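The band came on at Koria Park with two songs left of daylight. She had stood in the queue for an hour, and now she was by the left-hand speaker with 443 other people and a cup of warm cider.

They opened with Otow, the slow one. The singer forgot the second verse and the crowd sang it for him. He laughed and let them carry on.

She had last heard it in December, in a van outside Vistau, with the heater broken. She had been the drummer then. The new drummer was good. He came in early after the bridge, as she used to.

When it ended she put the cup in the bin and walked down to the bus stop. 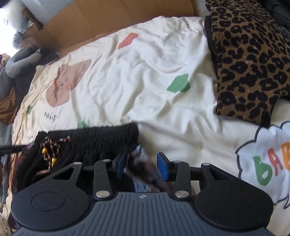
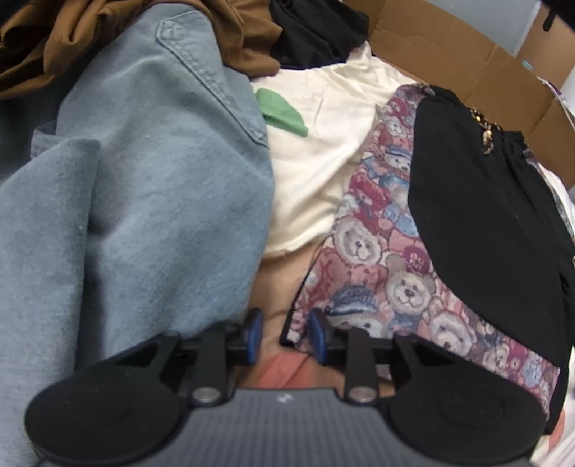
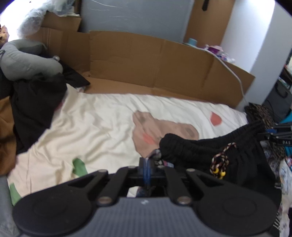
Issue 14, page 2

The 300 was late. She could hear them start the next song from the shelter, and she tapped it out on the timetable until the bus came.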